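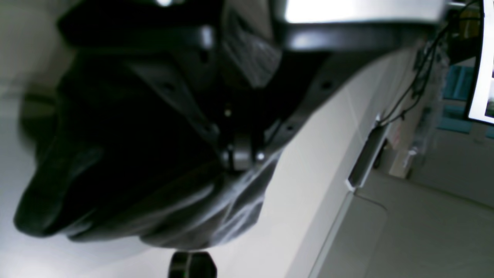

Charmaine Swanepoel

Pellov is looking for voice actors and playtesters for Caron, a story game set on a canal barge in winter. We are a small studio and this is our second game. The script is finished and the first two chapters can be played from start to finish.

Voice roles

We are casting four parts. All are paid.

Benov, the lockkeeper. Male, 50s or older, low voice. He has the most lines in the game, 354 in total. He talks to the player through most of chapter three, so we need someone who can stay quiet and still be understood.

Ilse, the barge owner. Female, 30s to 40s. Dry, short-tempered, sings once (badly is fine).

The Clerk. Any gender, any age. Appears only over the radio.

Passenger. Any gender, teens or early 20s. Up to 15 lines, one session.

Pay is $300 per session for the Clerk and the Passenger, and $700 per session for Benov and Ilse. Sessions last four hours with a break. You may record from home if your room is treated and you can send a clean sample. Otherwise we will book a booth for you. Mandla Nkuna is directing all sessions and will be on the call for each one.

No union experience is required. We do not use synthetic voices, and your recordings will not be used to make one. This is written into the contract.
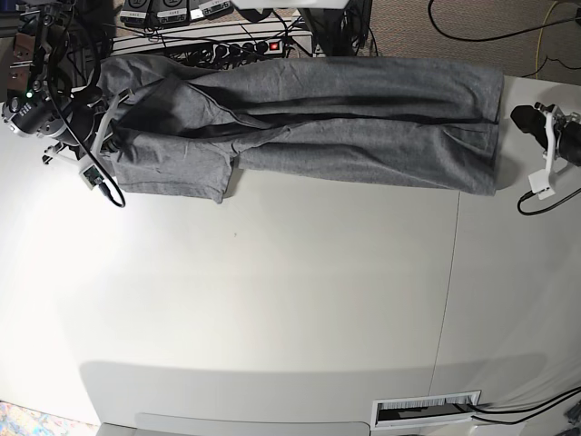

Photo: Rok Grgić / Pellov

Playtesters

We also need people to play chapters one and two on PC with a controller. You do not need to be good at games. We would like to hear from players who use subtitles all the time, and from anyone who usually skips dialogue. Tests take two hours and are done online. Testers get a copy of the game and a credit. You must be 18 or older and sign a short NDA.

How to apply

Actors: send one audio file, two minutes or less, with two contrasting reads. Put the role in the subject line. Please do not send video.

Testers: fill in the form on our Jultitz page and list the last three games you played.

Applications close 7/18/25. Recording runs through December. Questions about contracts go to Nobuhle Moodley, and questions about audio files to Ferenc Csizmadia.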